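The Long Count

The crowd at Korkthorpe was 27, and I know because the athletic director had me write it down. Then she had me write down 1,000, which was the number she wanted in the program for next year.

"It's a capacity figure," she said.

It was not a capacity figure. The bleachers had been built for a junior high that closed, and if you put 1,000 people on them you would have had a news story. I wrote it down anyway. I was the visiting team's stats man, I was sitting in their press box, and it was their heater.

We had come over from Ollville in August heat to scrimmage and now we were back in sleet to finish the season. Both teams were bad. I say that without malice. I had kept the book for Ollville long enough to see good teams, and I'd learned to distrust those too, but this was the other thing, two clubs who punted on third down when the wind was right.

What people had come to see, if they had come to see anything, was the Korkthorpe punter. Their coach had been telling everyone who would hold still that the kid had a ball that sat down. It would land, he said, and it would quit rolling, like a dog told to stay. He called it the Itik. He said he had seen it done at a clinic, and the clinic had gotten it from a man in Chiba, and the man in Chiba had gotten it from watching ducks.

"Ducks," I said.

"How they land," the coach said. "Feet first."

I've been told a lot of things by coaches.

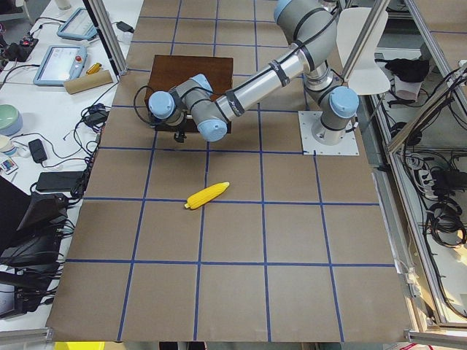
Corn on the grid.

The first punt of the night went off the side of the kid's foot and into the marching band, or where the band would have been if the band had made the trip. The second was fair caught. The third hit at our nine and rolled into the end zone like any football you ever saw, and I wrote touchback and looked across the box at the athletic director.

"He's getting loose," she said.

By halftime it was three to nothing, them, and I had gone down to stand under the bleachers where the coffee was. The radio man from Korkthorpe was there, filling up a thermos. He did a halftime segment where he read questions people had sent in and answered them himself. He showed me the card. He was proud of it.

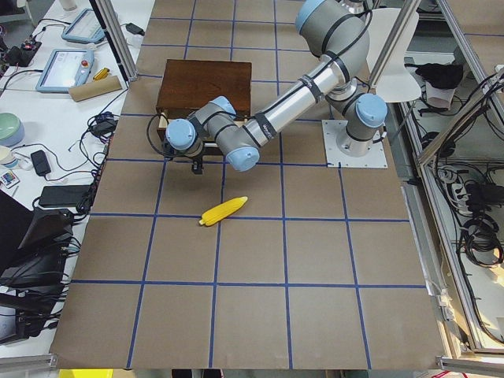
Why does a punt sometimes stop dead when it lands?

Mostly luck. The ball has a point at each end, so it can kick forward, backward or sideways depending on which part hits first, and a punter can improve the odds a little with the way he drops it.

"You're going to read that?" I said. "With their coach listening?"

"He doesn't listen," the radio man said. "He thinks I'm against him."

"Are you?"

He screwed the lid on. "I've called every punt that kid ever hit. I've got a notebook. You want to know how many sat down?"

I said I did.

"Two," he said. "And one of them was in mud."

I went back up feeling better than I had all night. There's a comfort in being right about a thing before it's over. The sleet had turned to plain rain, and the windows had fogged, and the athletic director was wiping a hole in the glass with her sleeve. She told me the coach was writing a pamphlet. He meant to sell it for the price of a hot dog, and he'd had 2,000 printed.

"Who's going to buy 2,000?"

"Punters," she said.

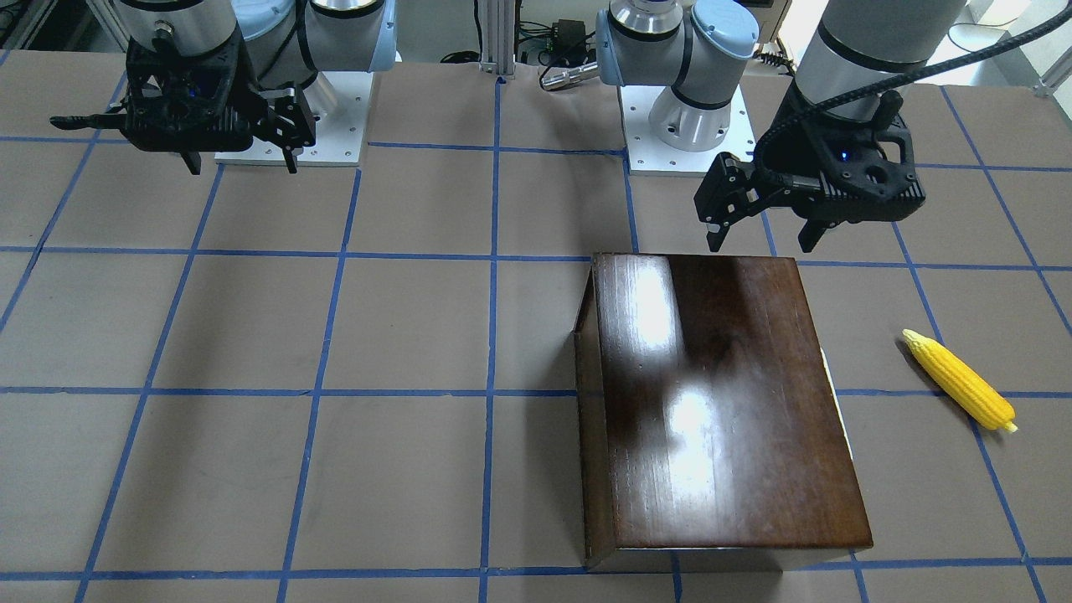
I didn't ask her how many punters she thought there were. I had a third quarter to score, and it went by the way those quarters do, run, run, short pass, whistle. Our quarterback lost a shoe. Their center snapped one over everybody and we fell on it, and then we gave it back. I had a column in the book for remarks and I put nothing in it.

With a minute left they were still up three and had to kick from midfield. The coach came all the way out to the numbers to holler something at the kid. The radio man told me later it was "feet first." The kid nodded. He dropped the ball and swung through it, and it went up into the rain past the lights, where I lost it.

It came down at our four. It hit on its nose and stood there. I don't know how else to put it. It didn't bounce back and it didn't lean. Our return man was standing over it with his hands out to the sides, and then it tipped over, very slowly, and the whistle blew.

Nobody in the box said a word. The athletic director had quit wiping the glass.

"Mud," I said.

"That's turf," she said. "We put it in two years ago."

I wrote down the yard line. We ran four plays from there and got as far as the eleven, and the thing ended. On the way to the bus I passed the coach at a card table by the gate with his boxes under a tarp, and he held a pamphlet out to me without saying anything. I told him I didn't have change. He said to take it. I read it on the ride home by the light over the driver's seat, both sides, and there wasn't a thing in it about kicking a football that I hadn't heard before, except the part about the ducks.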